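Home | Music | Shows | About

Bredberg were on the late show Saturday, and I stayed up for it. Chelsea Fairclough told the host she still gets sick before going on stage, and that she once hid in a van for two hours in Ilthorpe until the drummer talked her out.
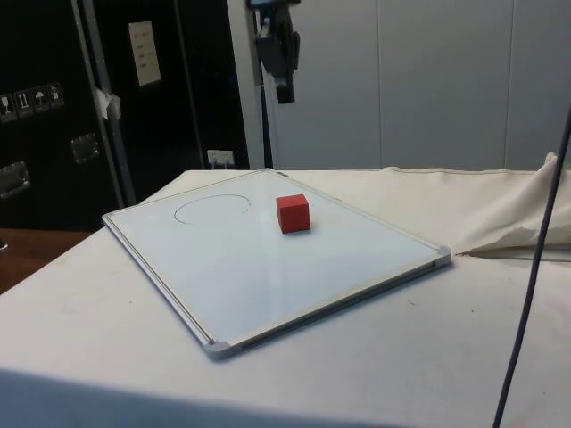

The interview ran longer than the songs. They played two, both from Pestville, and skipped the single. I keep track of set lists on a whiteboard, and one like this, with a silver frame and gray corner caps, is all you need. Fairclough said the new record has 19 demos and will be cut down to seven. I hope the slow one stays.

She also said Antoniuk is producing again. I liked his last one with them, except for the drums, which were too loud on my copy.

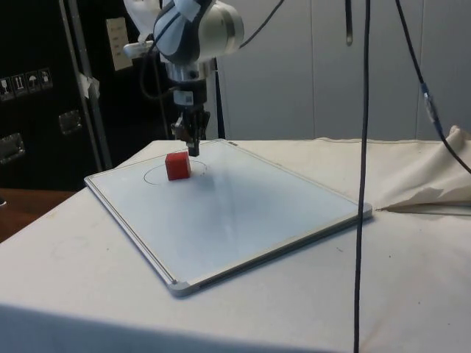 Red cube on the whiteboard, gripper overhead.

Tickets for the fall dates go up at 5. I'll try for the balcony.

Recent posts
Pestville, one year later
Opening acts I showed up early for
My Ilthorpe ticket stubs

Last updated in April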